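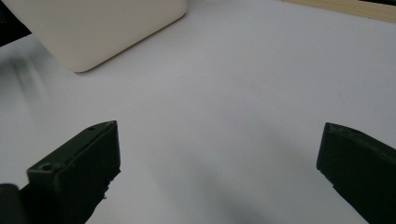 Este repositorio contiene los datos y los scripts de la comparativa de dedos para pinza manual del proyecto Zomirgate. El objetivo es decidir qué geometría de dedo se monta en las pinzas de recogida de demostraciones y, más adelante, en el brazo. Se comparan dos juegos, denominados `hukix` y `simden`, con el mismo cuerpo de pinza, la misma cámara y la misma configuración de captura. El juego `hukix` es el verde oscuro, de punta en cuña, con dos orificios pequeños en la cara superior del dedo izquierdo; esa cara se usa como referencia para estimar la apertura a partir del vídeo, de modo que conviene no taparla con cinta ni con marcadores.

Versión de la ficha: 20 de febrero de 2019.

## Contenido

```
datos/
 hukix/
 simden/
calibracion/
 camara.yaml
 apertura_hukix.csv
 apertura_simden.csv
scripts/
 extraer_apertura.py
 validar_episodio.py
 resumen.py
notas/
 desgaste.md
```

Cada episodio ocupa una carpeta con tres ficheros:

- `video.mp4`: vídeo de la cámara de la pinza, sin recortar.
- `apertura.csv`: apertura estimada por fotograma, en milímetros.
- `meta.json`: juego de dedos, objeto, superficie, operador (codificado) y resultado.

El conjunto completo tiene 2.000 episodios. De ellos, 587 están marcados como `revisado: true`, lo que significa que una segunda persona ha comprobado la etiqueta de resultado contra el vídeo. Las tablas del informe interno se calculan únicamente con los revisados. El resto sirve para ajustar el estimador de apertura y no debería usarse para comparar tasas de agarre.

## Dispositivo

El cuerpo de la pinza es el modelo Marquez, revisión 2, de accionamiento manual por gatillo. Los dedos se atornillan al carro y se cambian sin desmontar la cámara. Tras cada cambio hay que repetir la calibración de apertura, aunque se vuelva a montar el mismo juego: el apriete desplaza el cero lo suficiente como para que los dos ficheros CSV dejen de ser comparables.

| Parámetro | `hukix` | `simden` |
|---|---|---|
| Forma de la punta | cuña | plana |
| Color | verde oscuro | gris |
| Cara superior como referencia | sí | no |
| Marcadores adhesivos | no | sí |
| Fichero de calibración | `apertura_hukix.csv` | `apertura_simden.csv` |

La exposición de la cámara es fija. Con exposición automática, las superficies blancas obligaban al sensor a cerrar y los dedos oscuros perdían el contorno interior, que es precisamente el que necesita el estimador. El balance de blancos también es fijo; se acepta a cambio una ligera dominante fría en algunas superficies.

## Protocolo de captura

1. Montar el juego de dedos y ejecutar la calibración con el calibre patrón.
2. Colocar el objeto sobre la superficie, en cualquier orientación. No se alinea con la pinza.
3. Iniciar la grabación con los dedos abiertos y sin contacto con el objeto.
4. Aproximar, cerrar, levantar, mantener 4 segundos y depositar.
5. Detener la grabación con los dedos abiertos de nuevo.

El paso 3 es obligatorio. El script de validación descarta todo episodio cuyo primer fotograma no muestre ambos dedos separados, porque de ahí se toma el valor inicial de apertura. El objeto puede aparecer parcialmente fuera de cuadro al comienzo – es habitual con las cajas grandes – y no es motivo de descarte.

## Estimación de la apertura

`extraer_apertura.py` segmenta los dos dedos por color y contorno, localiza las puntas y convierte la distancia en píxeles a milímetros mediante la tabla de calibración. Uso básico:

```
python scripts/extraer_apertura.py --episodio datos/hukix/<id> \
 --calib calibracion/apertura_hukix.csv
```

Opciones relevantes:

- `--suavizado N`: ventana de mediana. El valor por defecto es adecuado para cierres lentos; en cierres rápidos recorta el pico.
- `--mascara-sombra`: activa el filtro de sombra entre dedos. Recomendado en superficies claras.
- `--depurar`: guarda los contornos superpuestos al vídeo.

Sobre superficie clara, la sombra que proyecta el conjunto entre los dedos es el origen principal de error. En los tramos de sombra más densa el contorno interior se desplaza hacia el centro y la apertura sale subestimada. El filtro lo corrige en la mayoría de los casos, pero falla con objetos grises mates situados cerca de las puntas.

## Criterios de resultado

El campo `resultado` admite cuatro valores:

- `ok`: el objeto se levanta, se mantiene y se deposita.
- `deslizamiento`: el objeto se levanta y se mueve respecto a los dedos sin caer.
- `caida`: el objeto se pierde antes de depositarlo.
- `sin_agarre`: el objeto no llega a separarse de la superficie.

En caso de duda entre `ok` y `deslizamiento` prevalece el segundo. En cajas de esquinas redondeadas la distinción es difícil con una sola cámara, ya que la rotación inicial del objeto se confunde con el giro de la muñeca del operador.

## Limitaciones conocidas

- La fuerza de cierre no se mide. Las diferencias entre juegos incluyen, por tanto, la variación entre operadores.
- El estado de los dedos no es constante. Los bordes se consideran desgastados cuando presentan irregularidades visibles a simple vista; los criterios de sustitución están en `notas/desgaste.md`, aunque el campo `desgaste` de `meta.json` se añadió tarde y está vacío en los episodios anteriores a octubre.
- Los objetos transparentes están excluidos.
- No hay episodios con el brazo. La transferencia de resultados de la pinza manual al brazo no se ha comprobado.

## Validación

```
python scripts/validar_episodio.py datos/ --estricto
```

En modo estricto, el script devuelve error si falta la calibración correspondiente al juego indicado en `meta.json` o si el número de filas de `apertura.csv` no coincide con el de fotogramas. Sin `--estricto` solo se emite un aviso.

## Pendiente

- Recalibrar `simden` con el carro nuevo.
- Sustituir los marcadores adhesivos por marcas grabadas.
- Añadir a `resumen.py` el desglose por superficie.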